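Elderflower cordial: your questions answered

I get a lot of messages every June about the cordial page, so I've put my replies in one place. Last updated 2018-06-28.

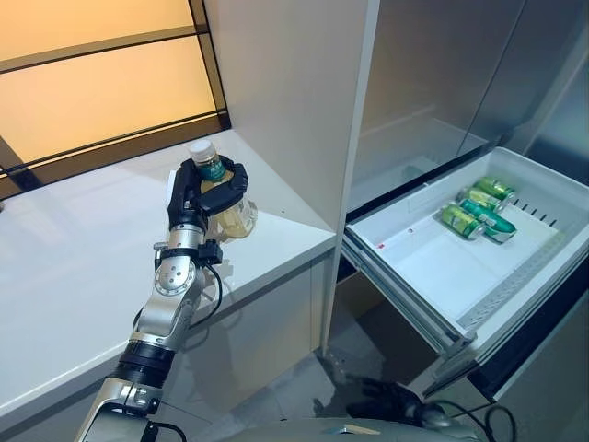

When should I pick the flowers?

Late morning, on a dry day, if you can manage it. I go up the lane behind Ukotau allotments and only take heads that smell sweet. If they smell of cat, leave them on the bush!

How many heads do I need?

I use 21 decent ones for a big batch. Small, straggly ones count as half in my kitchen.

Do I have to buy citric acid?

You can get by with extra lemons, but it won't keep as long. I get mine from Ragnarsson on the high street – ask at the counter, as it's never out on the shelf.

Should I wash the flowers?

No, please don't. Give them a good shake outdoors and pick off any beetles. Washing takes the pollen away and most of the flavour goes with it.

How long does it last?

In the fridge, 4 weeks once opened. I also freeze some in ice cube trays and had the last of it in February, in a sponge cake (very nice, a bit too sweet).

Mine has gone fizzy. Is that all right?

It's started to ferment. I'd tip it away and begin again, and boil your bottles properly next time.

Can I use less sugar?

A bit less, yes. Go too low and it spoils quickly, so make a small batch and drink it up.

Do you sell it?

Only at the Fukel summer fair, and I sold out by lunch last year. Sorry, I don't post bottles – I tried it once and the parcel arrived very sticky.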